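Workshop tips: teaching a pick-up task with hand grippers

These tips are for people who record demonstrations by hand, so that the arm can learn the task afterwards. I collected them at our workshop in Gastirside, and Elmarie Maluleke corrected the part on cables.

Before you start, do the whole task one time with your bare fingers, slowly. You will notice small things, for example that you push one packet away before you take the next. The arm has to learn this push too, so keep it in every recording.

Clear the table of cups, tape and pens. Check that both grippers close fully and that your sleeves are rolled up.

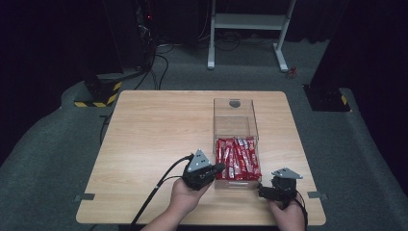

Slim packets are harder to teach than blocks, as they slide over each other and the pile is never the same again. Come in from above and close slowly. If you miss, open, go back a little and try again without hurry; a calm second try is worth keeping. A clear box with a divider is practical for this, with the red snack sticks in the front part and the rear part free to receive them. Keep the gripper finger away from the divider when you lift. It is easy to overlook clear plastic when you are tired.

Cables: let them run toward your body and never across the box. Leave enough slack to reach the far corner with both hands.

Mix the pile again after each recording. We aim for 100 good ones per task, and we stop for tea every 2 hours. Wipe the box with a soft cloth, no alcohol, or it may become cloudy.

On Friday we copy everything to the second disk before we go home.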